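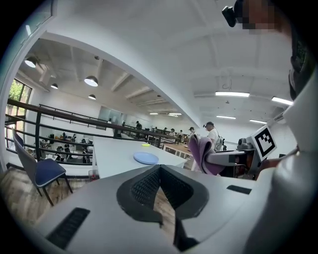
A hand-held gripper in use beside a long white table, on an upper level overlooking a lower floor with workstations.

Equipment planning for hand-held gripper collection

Equipment planning for hand-held gripper collection is the business of working out what a group needs to buy, borrow or build before people can start recording everyday tasks with a gripper held in the hand, and of putting a sensible price on it all. It sits somewhere between ordinary laboratory purchasing and the fitting out of a small workshop, and it draws a good deal from both. The grippers themselves tend to get most of the attention in a budget, although the furniture, the spare parts and the floor they stand on can easily cost as much again over the life of a project.

Background

Early budgets for this sort of work were usually borrowed from those for fixed robot arms, where one large purchase is made at the start and everything else is arranged to suit it. Hand-held tools changed the shape of the spending. A single gripper is fairly cheap beside an arm, but a busy room wants several of them, and they are picked up, put down, knocked against table edges and passed between people all day long. Buyers found that the money moved away from the first order and into a steady trickle of smaller ones – pads, fasteners, cables, storage cards, and the plates and bowls that the tasks call for.

The Hamine planning sheet, a plain table with one row for each working place, grew out of this change. It asks the planner to write down the tool, the table, the seating, the props and the spares for every place before a single price is filled in. Later versions added a column for the people who will be working there, and another for delivery times, which had been the cause of a great many late starts.

What a budget usually covers

Tools. The housing, the jaws and the contact pads are normally priced separately, even when they arrive in one box. Pads with a textured surface wear with use and are best treated as a running cost. Trurkus, a supplier of gripper parts, sells its pads in packs of 30, and small groups often share a pack between them in the first months until they have some idea of how quickly they get through them.

Head-worn equipment. Where a project records from the wearer's head as well as from the hand, straps and mounts need to be bought in more than one size. A badly fitting strap shortens the time anybody is happy to work, and it is a pity to lose an afternoon to something so inexpensive.

Fixed equipment. Some rooms also hold robotic units and printed marker panels. Panels are cheap to print but should be mounted on something stiff, and the stand or arm that carries them belongs in the same line of the budget so that it isn't forgotten.

Furniture and props. Long tables are popular, as they can be laid out for a meal, cleared for folding or split between two people without much fuss. Chairs on wheels are handy for those supervising, and plain fixed chairs are useful as part of the tasks themselves. Crockery in clear, flat colours is generally bought in sets, with a few extras put by against breakages.

Space and building

A room for hand-held work needs less in the way of guarding than a room for a large arm, but it does want more walking space than most planners allow at first. Open upper levels and shared halls are often chosen for their light and their long views, and they have the further advantage of being large enough for people to pass behind a worker without brushing against the table. Railings, stairs and goods access should be looked at before furniture is ordered – a long table that cannot be turned on the landing is a sad sight and an expensive one to send back.

Lighting is commonly a mixture of hanging lamps, ceiling strips and daylight from the windows. Planners working to the Evia method set aside a small sum for blinds and replacement fittings, and visit the room in the morning and again late in the day before they settle where the tables will go.

Timing and ordering

Lead times differ a good deal from one kind of item to another. Under the Evia method, furniture is ordered 60 days before the opening of the room and tools 45 days before, with props left until last. For a room due to open in October, this means that the tables have to be chosen in the summer, when half the people who would like a say in the matter are away on holiday.

Simões, a firm that fits out shared workrooms, recommends a trial with 2 complete working places before the rest are bought. The trial places are kept as part of the final room, so little is wasted, and the planner learns which tables are too low and which shelves are in the way.

Running costs

Repairs, cleaning, charging points, storage and insurance are the usual headings. Storage is the one most often set too low, both on disk and on the shelf. Tools that are used daily need somewhere soft and dry to rest overnight, with a label for each, and props multiply in a way that surprises most first-time planners.

See also

Workshop planning
Robot end effectors
Fiducial markers
Consumables budgeting

This page was last edited on Tuesday, August 4, 2026.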